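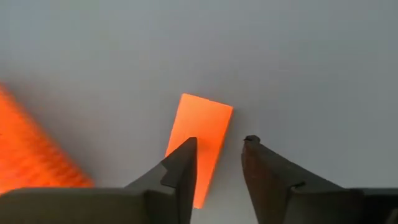 Long orange block, flat faces, no print.

1/ Thread on sorting toy blocks by color into small open bins. Background: I look after the block stock for Gresulard, a play space with a lending shelf. Current inventory is 335 blocks in eight colors. Most of this is procedure. Some of it is complaint.

2/ Starting condition: everything arrives back in one sack. Cubes, long rectangles, cylinders, plus whatever else was on the rug. We tried sorting by shape first. It reads well on a label and fails at the table, where a short rectangle and a cube that has lost its crisp edges get argued over for longer than it takes to sort ten others.

3/ Color is faster. You can judge it from any orientation. A cylinder seen end-on looks like a disc, but a red cylinder is red from every side. Shape only comes in as a second pass, after the color bins are done, and only for the lending kits.

4/ The trouble is neighboring colors. Orange, red and the pinkish red are the three that get mixed. Orange is the worst of them. The broad face can look pale, nearly peach, while the narrow side looks like a deeper red-orange. Decide on the broad face. Ignore the sides. Write that down somewhere or two people will sort the same block into two bins.

5/ Pinkish red goes with red here. It was a separate class until December. Negin Kazemi ran a batch both ways and the separate class produced more put-backs than any other. Merging it removed a bin and a label. The Parsa inventory sheet still has a column for it, which I leave blank.

6/ Batch size: 50 blocks poured out at a time. More than that and they stack, and you spend your time unstacking. Spread to a single layer before picking anything up. Cylinders go on their ends straight away. One rolling off the table costs more time than standing up all of them. 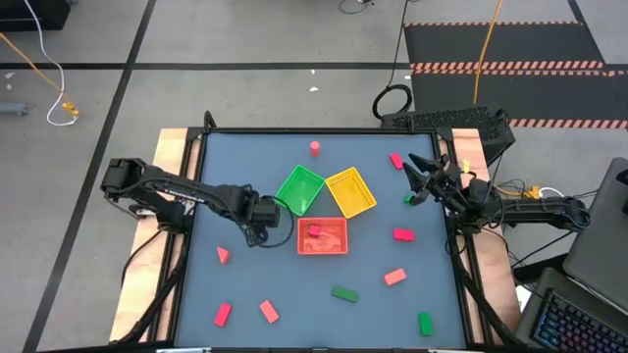 7/ Bin position is worth fixing before the first block moves. I keep the group in the middle of the work area so that no color has a long carry, and I leave open surface on all sides for blocks not yet placed. Angle is less important. With green and yellow tilted opposite ways, their upper corners nearly meet, and red lying straight below them closes the group. That is tight enough. What I would avoid is overlapping rims, where a block set down on the join belongs to neither bin.

8/ Where a block starts affects how easily it gets missed. Small green ones sitting low beside something dark are the usual leftovers. Before calling a batch finished, look at the area from a second side. I do this standing up, at the opposite corner, with the bins left where they are.
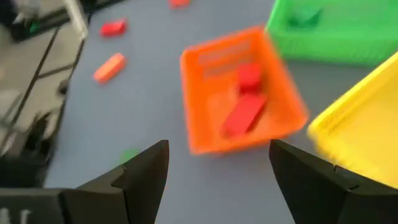 9/ Place blocks, don't drop them. Two red ones can sit nearly touching in a bin, a small cube and a long one at a diagonal, and still leave open floor to the left for the next. Dropped from a height they bounce off the sloping walls and end up leaning on the rim.

10/ Long blocks are the ones that use up a small bin. Put them in parallel if the second pass will be by shape. If it won't, diagonal is fine. I have stopped straightening them.

11/ Full bins get weighed. My limit is 700 g per bin, because the shelf clips (Clikico, the older type) sag past that and the bin slides forward. A kitchen scale is good enough. Tare with the empty bin, and check that it is empty. A single cube left over from the previous batch will put the tare off and you will go looking for the error in the sheet.

12/ On bin color. Bins that match the blocks help new sorters, who stop asking. They are bad for the final check. A dark green block in a bright green bin is a difference in shade and not much else, and tired eyes read it as the floor. Tip every same-color bin slightly before recording it empty. If something slides, it wasn't.

13/ I tested clear Urkeo bins as an alternative. Better for checking, worse for sorting. People read the color of whatever is already inside, so the first wrong block recruits the next four. Went back to colored.

14/ Light: overhead, diffuse, and left alone during a batch. Under the warm lamp the orange and red calls drift. If the lamp has been on, recheck those two bins only. Green and yellow have not needed it.

15/ Open item: no good home for yellow cylinders in the lending kits. They fit the bin and not the bag. Bag dimensions from other block libraries welcome, in millimeters please.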